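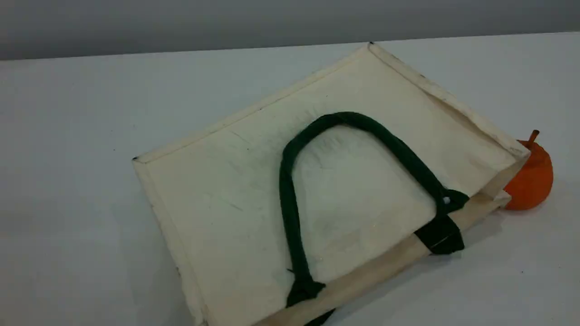
Canvas bags are horrible things to pick up if you haven't got fingers. I've spent most of August finding that out, and on Tuesday we finally finished the side-by-side test I've been going on about since spring, so I can tell you how it went.

We had 3 grippers in the running. The first was the plain parallel jaw that came with our Gukisby arm, the second was a Flanetti suction head, and the third was the soft one from Etoton, with ribbed fingers that puff up when you put air in them. Same arm, same table, same bag, and the same job each time: get hold of a handle, lift the bag clear of the table, hold it while the clock runs, put it down again. Every gripper got 18 goes. If the bag slipped, or came up by a fold of the side instead of the handle, we called it a miss.

Suction was out before lunch. I'd had hopes for it (it's brilliant on boxes, and I do love a box) but cloth lets the air straight through and the cup just sat there hissing at us. We gave it its full set of tries because fair's fair, and it managed none. Joanne Fairclough, who wrote the scoring sheet, put a row of noughts down without looking up.

The jaw did far better than I'd expected. It's quick and it's strong, and when it came down square on the strap it was as good as anything I've seen. The trouble was when it came down a bit to one side. Then it either shoved the handle along in front of it or pinched a bit of canvas as well, and up came the whole lot in a bunch. Eleven good lifts, seven bad ones, and most of the bad ones were off by less than the width of my thumb.

The soft fingers won, with fifteen. They're slow – you can have a sip of tea while they fill – but they seem to forgive you for being slightly wrong. They close round whatever's there, and a strap that's rolled over or lying at an odd angle doesn't put them off much. I was also pleased that they left fruit alone. We did a few extra goes with that, outside the scoring, and got no bruises that I could find, though I'm hardly a greengrocer.

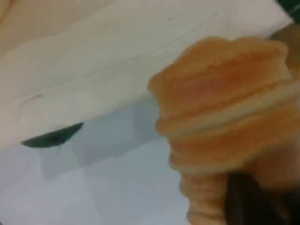 Marina Kokkinos isn't having any of it. She reckons fifteen against eleven over so few tries could be luck, and that with a better camera program the jaw would catch up by Christmas and still be going when the rubber had split. She'd like to see both of them run for a month before anyone spends a penny.

She may well be right about the wear. We don't know how long a set of fingers lasts when it's dragging over stitching all day, and I couldn't find anyone who'd tell me. The soft kit also needs its own air line and a valve box, and our quote for the lot came to £2,197, which made me put the kettle on. The jaw, of course, we've already got.

Speed matters too. The jaw's average for a clean lift was nine seconds and the soft fingers took fourteen, and over a shift that adds up to a lot of bags. Joanne thinks we can shave some of that off by starting to fill the fingers on the way down. I tried it once late in the day and knocked the bag clean off the table, so that wants more work.

What happens next is a longer run over at the Holroyd unit, where there's a proper bench and somebody else's compressor. It'll be the jaw and the soft fingers only, 54 lifts each, with the bag dropped a different way every time so neither of them gets an easy ride. Marina is picking the starting positions and won't show me them beforehand. I've asked for a paper carrier bag to be added to the list as well, if there's time. We start at half past eight and I'll put the numbers up when I've got them.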